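3. The Clutter Task

3.1 What we asked people to do

I'll start with the task itself, because it ate most of our spring. Our project group is five students, and we wanted something harder than the usual block stacking but still simple enough to explain to a new club member in one breath. So we settled on a box of odds and ends on a table, handled with hand-held grippers. You hold the thing, squeeze, move an item, and let go. We called the set Lidik, after a word Birdie Bellamy made up in a group chat, and the name stuck before anyone could think of a better one.

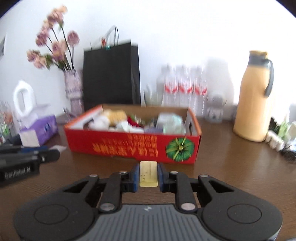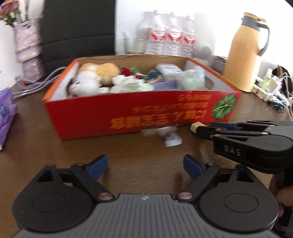

Figure 1. Working at the red box with the hand-held grippers. In the first view a pale yellow block is between the fingers; in the second the fingers are apart, and another gripper reaches in from the right.

3.2 How we split up the work

Venkatesh Palaniappan wrote the session script, which was one page long and got shorter every week. Buppha Luangrath picked the items. Her rule was that a good mix needs soft things, stiff things and at least one thing you can partly see through, and I still think that was the smartest call of the whole semester. Mavis Okafor and I did most of the handling, and Lucinda Begay went through every clip afterward and threw out the ones where somebody had fumbled the start.

We ended up with 3,774 clips, of which 109 were set aside for testing. My original goal was 1,000, so I was pretty thrilled!

3.3 What was harder than we expected

Crumpled stuff, mostly. A firm block gives you two nice flat sides to squeeze. A crinkly wrapper folds up on you, and you end up pinching a corner and hoping. In March we changed the script so that a dropped item counts as part of the clip and you just go after it again – before that, we were restarting every time, and the data looked way too clean.

The box also has walls (obvious, I know). Anything sitting right up against one is a pain, because one finger has to squeeze in between the item and the cardboard. Mavis got good at nudging things toward the middle first. I never really did, and you can tell my clips from hers by that alone.

Having two grippers over one box brought its own trouble. We bumped into each other a lot for the first 6 sessions. After that we agreed to call out which item we were going for, and Section 4 compares the clips from before and after that change.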